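Flatlow is a free browser extension that hides suggested posts and contact prompts on social network pages. It began as a filter list of 153 rules for the ad blocker Ollham and was released as a separate extension in January 2019.

Rules match page elements by name, so a site redesign can stop them working until the list is updated. Version 3 added colour settings and a local log — switched off by default — of hidden items. 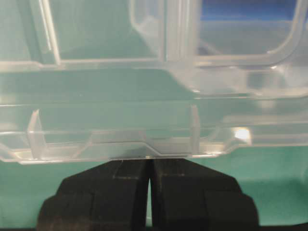
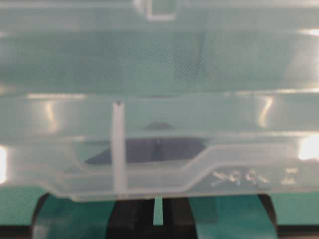
Translucent plastic containers, seen close up

The current list holds 1034 rules. Flatlow doesn't run inside mobile apps, where users must rely on the site's own settings.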